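Unero Stoneware Glaze, Periwinkle 789
Brush-on glaze for mid-range firing

Item no. 3226
Sold by Hosport Pottery Supply

Overview

Unero 789 is a gloss glaze in a soft blue with a slight violet cast. It comes ready to brush and can be thinned for dipping. It is made for white and buff stoneware bodies. On dark clay the color goes grayer and two extra coats will not bring it back, so put down a white slip first if you want the full blue.

The glaze is fairly stiff when melted. It stays where you put it on rims and handles, and it does not pool much in the bottom of a bowl. Over carved texture it breaks to a paler blue on the high points.

Sizes

Pint jar
Gallon pail
Dry mix, 9 lb bag

The dry mix is the same recipe as the jars but without the brushing gum. Use it for dipping and pouring. Add water slowly, let it stand overnight, then sieve twice through an 80 mesh screen.

Application

Bisque to cone 04 and wipe the ware with a damp sponge. Brush on three coats, letting each one lose its shine before the next. Work each coat across the one under it. Leave a bare strip at the foot.

For dipping, hold the piece under for a slow count of three. Thin coats fire streaky and show the clay at the edges. If a coat cracks while drying, wash it off and start over.

Firing

Cone 5 to cone 6, electric kiln. A slow cool gives a more satin surface, and a fast cool gives a harder gloss. We do not recommend this glaze for reduction firing.

Layering

Works well under Gometti Clear and over Birhane White Slip. Over an iron glaze it can run, so use a test tile and a catch dish.

Color

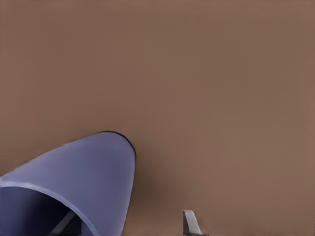 Reader comment, posted in July: I have used 789 on mugs for two years and the color holds up fine, but the pint jars thicken if they sit. Mine needed a few spoonfuls of water and a good shake before it would brush out flat. Four coats on the outside was too heavy and I got pinholes. Three is right.

Hosport reply: Thickening on the shelf is normal with the brushing gum. Add water a little at a time and stir instead of shaking, which puts air in the glaze. Pinholes can also come from a bisque fired too fast.

Shipping and storage

Jars and pails do not ship to unheated addresses from December through February. Keep from freezing. Close the lid tightly and wipe the rim first or it will stick.

Wear a dust mask when mixing the dry glaze. Clean up with a wet sponge, not a broom.

Orders of 18 pints or more ship by the case. Cases may be mixed with other Unero gloss colors.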